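Progress report to the Saliba Fund
Project: Sorting and returns automation, Bresteo warehouse
Period covered: January to the date below
Prepared by: Rūta Urbonaitė, operations lead
2020-09-17

Where we are

The short version is that we are behind on the arm, ahead on the training, and on budget in a way that makes our accountant suspicious. The grant was for one robot cell on the returns bench, a simulator to practise with before we bolted anything down, and paid time for the bench staff to learn both. The simulator is running. The staff are learning. The cell is a square of yellow tape on the floor, which people have been walking around very respectfully since autumn.

The supplier, Skeson, shipped the base plate in two parcels. The first had the plate. The second, which was meant to have the bolts, had a second plate. We have sent one back and the bolts are promised.

What the returns bench does now

For anyone at the Fund who joined after our application: Bresteo handles returned grocery and household orders for small online shops. A crate comes in, a person tips it out, looks at each thing, decides whether it can be resold, donated or binned, and puts it in the right place. Then they do it again. On an ordinary shift the bench gets through 333 items. On the worst shift this year it was 717, and we bought everyone lunch, which they said was nice but not what they had asked for. They had asked for a second bench.

The deciding is skilled work. The picking up and putting down is what wrecks shoulders. Our application said we would automate the second and leave the first alone, and that is still the plan, although the line between them has proved fuzzier than it looked in the application. Our most experienced sorter decides about a can while picking it up, by feel. Dents you can see are easy. She finds the ones under the label.

What has changed for the staff

Hours. No one has lost any. We promised this in writing and the promise is taped up beside the kettle, where I am reminded of it several times a day.

Pay. Bench staff who finish the operator course move up one grade. We budgeted 50 hours of course time per person. The early finishers needed 35, and have asked what happens to the other hours. I said I would raise it with the Fund, so consider it raised. My suggestion is in the last section.

Job titles. The course calls people "cell operators." The bench staff voted for "sorter" to stay on their badges. The badges have been left alone, and this saved us the cost of badges.

Mood. Mixed, and better than in January. At the first staff meeting the main question was how long until the thing replaced us. At the latest one it was whether the thing could be made to do the frozen returns, since they are cold and horrible. I count that as progress, though the answer is no, at least not with this gripper.

Breaks. We had not planned for this one. At present people take a breather when the crate is empty. If an arm sets the pace, the crate might never be empty in quite the same way. We have agreed that the sorter starts each crate by pressing a button, and that no manager will keep a tally of how long they take to press it. Two managers needed this explained more than once.

The simulator

The practice software, Javley, has been the best money in the grant so far. It runs on the old dispatch computer with a new graphics card in it, and staff book it in half-hour slots. Trainees work with a mixed table of groceries and household odds and ends, and plan how the arm should go about each one. The default set includes a banana. We have never had a returned banana that anyone would describe as resaleable, but the shape is awkward and makes good practice.

The bench staff were quick to say where the software flatters us. Everything stands up straight. Nothing leaks. No box has been opened and taped shut again by a customer who swears it was never opened. The room is also a good deal cleaner than ours, and there has been some bitterness about the ceiling. We passed the serious part of this on to the Javley people and asked for crushed cartons and torn labels. They have said yes to the cartons.

The useful finding is about the crate. Trainees kept planning moves that brought the arm down across its rim. On the real bench we have always put the crate at the front, nearest the sorter, because that is where a person wants it. For the arm it is in the way as often as not. We are now trying layouts with the crate off to one side, and the sorters get the final say, since they have to stand there.

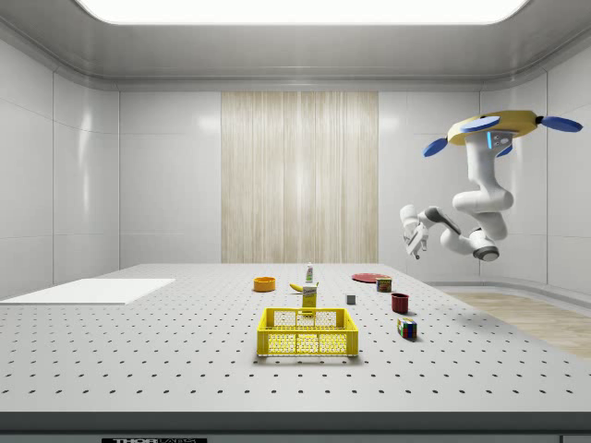
Money

Spending is within the approved amounts in each line. The installation line is untouched for the reason given above (bolts). The training line is underspent because people learned faster than I guessed they would. The only overspend is the graphics card, which I covered from the office furniture line, so my chair still tilts to the left.

What went wrong

The plates, as noted. Also, we ran the first course sessions at the end of shift, when people were tired and wanted to go home, and attendance showed it. We moved them to the start and the problem went away. One of the sorters had suggested this before we began, and it is in the minutes, in my handwriting.

Our safety assessor has asked for a fence on three sides of the cell instead of two. It is a fair request and it costs us one storage rack. The rack mostly holds things whose purpose has been forgotten, so the debate over it has been long.

What we are asking for

We would like to move the unused training hours into paid time for the bench staff to test crate layouts, first in Javley and then on the real bench with the arm powered off. No new money is needed. We would also like the installation milestone moved back to January, to allow for the bolts, the fence and whatever is in the next parcel.

If the Fund agrees, a reply by email is enough and I will send the revised schedule the same week.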